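4. Moving an Older Desktop to Brondora

This section covers moving a desktop that already has an operating system on it to Brondora Home. If you are installing on a blank drive, skip to Section 5. If you bought the computer from Mac an tSaoi with Brondora already loaded, you only need Section 6.

Set aside an evening. The copy in 4.2 can run for hours on an older drive and does not need you in the room.

4.1 Before you start

You will need:

- A USB stick that you do not mind erasing
- An external drive with enough free space for your files
- The Trera Setup download, saved on the computer you are moving
- Your Brondora license card
- The name and password of your home network

1. Sign in to the old system with an account that can install programs.
2. Write down the names of the programs you use. Brondora does not carry programs over, only files.
3. Sign out of any program that limits how many computers you can use it on.
4. If your mail is stored on the computer and not on a server, export it now. See Appendix B.

CAUTION: Setup erases the drive you choose in step 5 of 4.3. Files that have not been copied cannot be recovered by Trera.
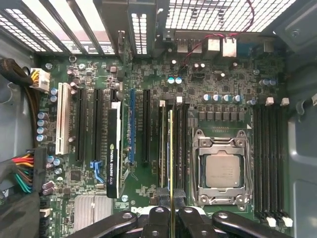
Bimanard, October

4.2 Copying your files

1. Plug in the external drive and wait for it to show up in the file list.
2. Open Trera Setup and choose Copy My Files.
3. Tick the folders you want. Documents, Pictures and Music are ticked for you. Downloads is not.
4. Choose the external drive and select Start.
5. When the copy ends, select View Report.

The report lists every file that was skipped. Most skipped files are temporary and can be left behind. A file marked "in use" was open in another program. Close that program and select Retry.

Note: Trera Setup copies a folder in batches of 3,000 files. The progress bar goes back to the start with each batch. Let it run.

6. Open two or three of the copied files straight from the external drive.
7. Eject the external drive, unplug it, and keep it unplugged until 4.4.

4.3 Installing Brondora

1. Plug in the USB stick, open Trera Setup and choose Make Install Stick. Everything on the stick is replaced.
2. Restart the computer with the stick still plugged in. Open the boot menu as the computer starts. The key for this differs by maker and is often shown on the first screen.
3. Choose the USB stick from the list.
4. Pick your language and keyboard. Test the keyboard in the box provided, mainly the @ sign and the quote marks.
5. Choose the drive to install on. Drives are listed by size. If two drives are the same size, select Details to see what is on each.
6. Type the license number from your card. Leave out the dashes.
7. Select Install.

The screen may go dark while the display settings load. Do not hold down the power button during this time.

8. When you see "Remove stick and press Enter," do so.

If Setup stops with a code:

Code 514: The stick was not written correctly. Make it again, using a different USB port.
Code 911: Setup cannot find a drive it can write to. Restart, open the boot menu again and check that the drive is listed there. If it is missing, see Section 9, Hardware Checks.
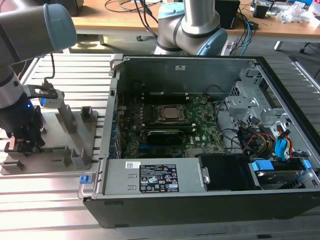 Bimanard / October

4.4 First sign-in

1. Choose a user name. It can be changed later, but the name of your home folder cannot.
2. Join your network.
3. Let the first round of updates finish, then restart.
4. Plug in the external drive and choose Bring Back My Files.
5. Open Documents and check that your folders are in place.

Duplicate files are kept, with a 2 added to the name of the newer one. Brondora does not merge them.

Note: Pictures may show as gray squares while previews are being built. You can open them as normal.

Printers are set up separately. See Section 7.

Keep the external drive as it is until you have used the computer for a few weeks. The license card should stay with it. You will need the number again if you replace the drive inside the computer.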